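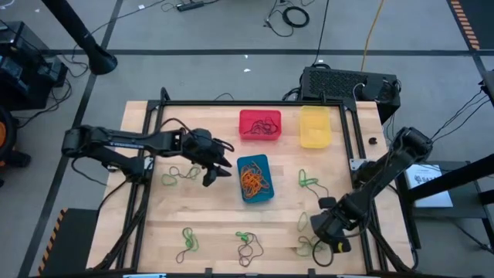

Cords by colour: orange in the blue bin, dark ones in the red, green still to go.

Cord Sorting Saturday – your questions answered

What is it?
A morning of untangling, sorting and rehoming cords at Belay, our shared workshop. Bring the bag of knots from the bottom of your wardrobe and take home things you can find again. We love it, and we think you will too!

When is the next one?
The first Saturday in November, 10 am until 1 pm. Come for the whole morning or just drop in.

Do I need to book?
Yes please, as we have 26 places. Email Hiwot Dinsa or put your name on the sheet by the door.

Why do you sort by colour first?
It's quick, anyone can join in (small children are brilliant at it) and the pile starts shrinking straight away. Length and thickness can wait until each colour has a bin of its own.

What if I run out of bins?
Then leave the last colour on the table. A bare wooden top is a lovely place to work on green cords, or any cords really, and you can spread each one out and see where the knot starts.

Should I cut a knot I can't undo?
Not yet! Lay it flat, find a loose end and push slack into the knot – pulling only makes it tighter. Feven Tilahun once spent 23 minutes on a single knot and got a round of applause. If it still won't budge, pass it along the table.

How should I coil them afterwards?
Loosely, in big easy loops, letting the cord turn the way it wants to. Tight wraps round the elbow leave kinks. Fasten with a scrap of ribbon or a strip of old T-shirt.

Can I bring electrical leads as well?
Yes, as long as they're unplugged and not frayed. Anything with bare wire showing goes to the recycling point, so please keep it in a separate bag.

What happens to the cords people don't want?
They go on the Munesham swap shelf for anyone to take. Last time 124 cords found new homes, and Abrehet Assefa went off with enough orange to string up all her beans.

Is there a charge?
No. Tea is free too, and Robel Gebreyes usually bakes.

Can I borrow bins to take home?
Yes, for up to a fortnight. Ask Sumeya Admasu on the day and she'll write you down in the book.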